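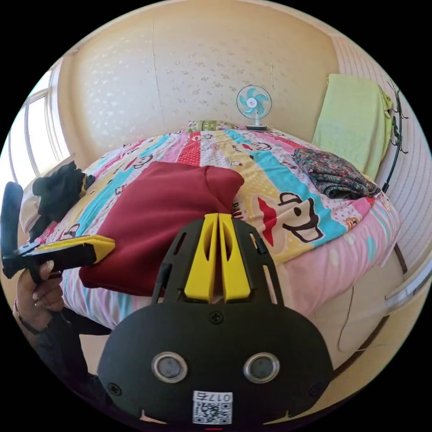
Does the Trillon duvet cover need a separate insert?
It is sold as a cover only. Any twin insert will fit, and there are ties inside at all four corners to hold it in place.

Flollo > Bedroom > Kids' Bedding > Patchwork & Prints

Trillon Monkey Patchwork Duvet Cover, Twin
Item 2479

A bright cover for a child's bed, with stripes and panels in pink, turquoise, yellow, red and white. Cartoon monkey faces are printed across the stripes, with polka dots between them. The print is on the top side. The reverse is plain white.

Price: $39
Shell: 100% cotton
Closure: buttons along the foot end
Packed weight: 520 g without insert
Ships from our Grakville warehouse in 7 business days

Care: machine wash cold, inside out, with the buttons done up. Tumble dry low. The reds and pinks should be washed separately the first time. Iron on the reverse if needed. Do not bleach.

Pillowcases and bed skirts are not included. A plain pink skirt goes well with it, and so does a green striped pillowcase. The Ticona solid sheets come in a turquoise made to match the panels.

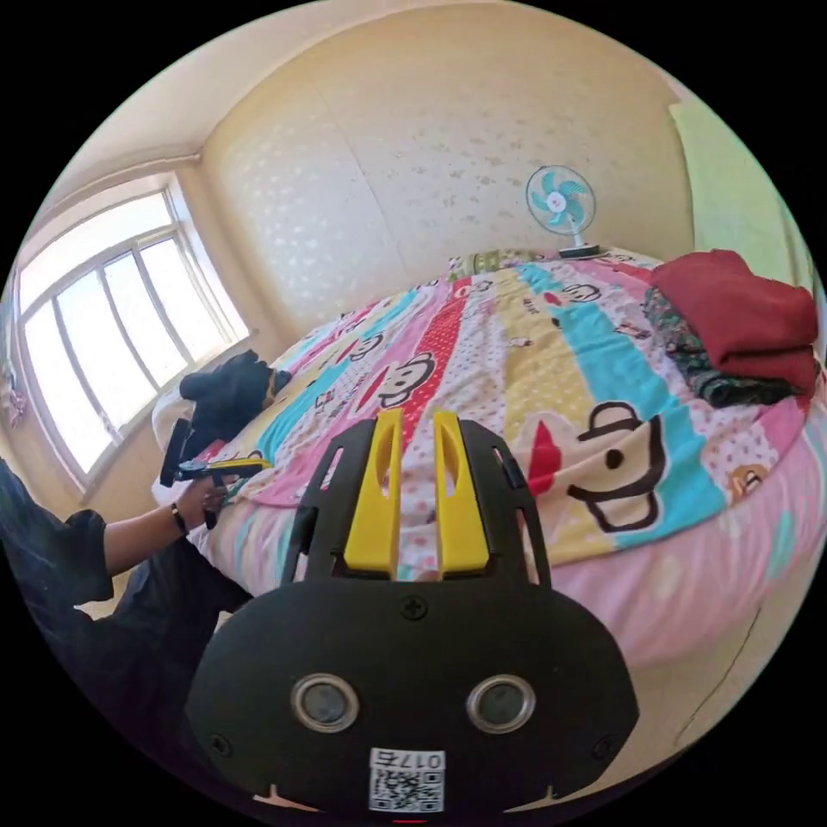

Ticona_fan wrote that the cover has been through the wash every week since March and the yellow is still yellow, but the buttons are small and take a while to do up. She would have liked a zipper.

A zipper version is planned for the full size. The twin will stay with buttons for now.

Returns are accepted on unwashed items in the original bag.

Page last updated 29 Jul 2021

We use cookies to remember your cart. By continuing to shop you accept our cookie policy.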